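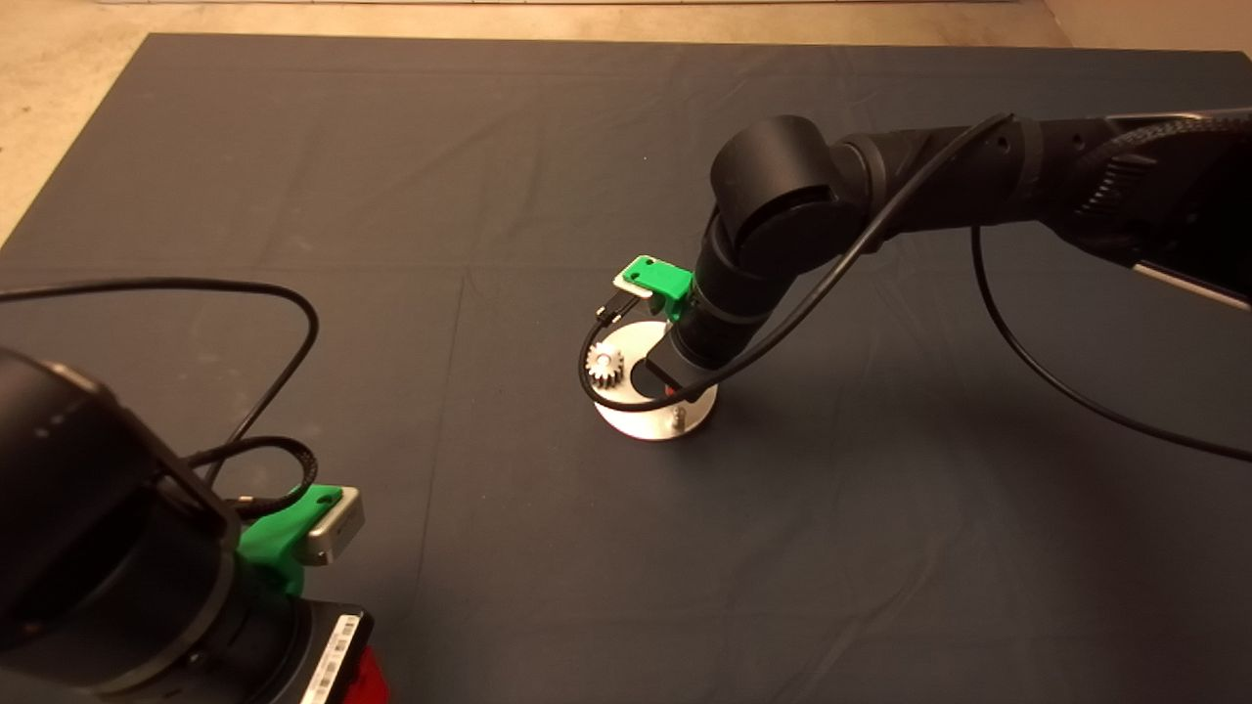

Home – Forum – Rules – Log in

Grip pad limits for small gears
Posted by hyejin_b, 16 May 2018

Our cell rule says to change the pads after 200 picks. I think this is too simple. Fibers can come off much sooner when teeth press in.

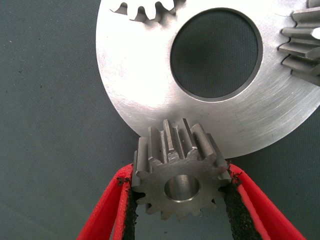 So I would write: check the pads at every tool stop, change when frayed.

gunnel_i: I disagree. "Frayed" is an opinion – a number is not.

inho35: Keep both, please.

Recent topics
Cable loops near the wrist
Drotance label codes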